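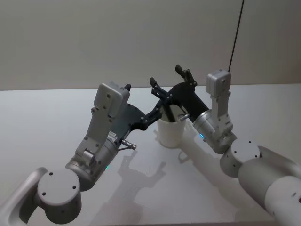 Two arms close in on a small white cup during work on the Tririx planner.

Tririx releases motion planner for two-armed handling

Skurberg, 2025-11-26

Tririx has released a new version of its planning software for pairs of robot arms that must work in the same small space. The release is open to all current licence holders and replaces the version issued in February.

The main change concerns the way the software decides which arm may move when both need to reach the same point. Earlier versions gave one arm the right of way and held the other back until the area was clear. The new planner works out both paths together and checks the distance between the two grippers throughout the movement. Where the paths come too close, it slows one arm or alters its angle of approach.

Development was carried out at the company's Skurberg office with the engineering firm Reinholz, which supplied the collision models. The partners recorded 1,243 trial runs on tasks involving cups, tubes and other light items. Reinholz has also written a replay tool that allows an operator to step through a run and see the planned path beside the path that was followed.

According to the release notes, a new plan is produced within 200 milliseconds when the camera reports that an object has moved. The notes list five known faults, the most serious of which affects thin upright objects standing inside a container. In such cases the perception module may treat the object and the container as a single item. Users are advised to set the grasp point by hand until a correction is issued.

The software will next be tried at the Flulcombe training centre, where it will be used in teaching technicians to set up shared work areas. The centre will report its findings to both companies. Tririx stated that existing task files can be opened in the new version, although speed limits must be entered again for each arm.

Search this site Enter keyword Go

Reader comments

benchtop_5
Does the replay tool read the old log format? We have a lot of runs saved from the February version and would rather keep them.

M4 washer
Re-entering the speed limits is a nuisance if you have more than one cell. An import option would be welcome.

northlight
Good to see the faults listed openly. The container problem has cost us plenty of time with pipettes.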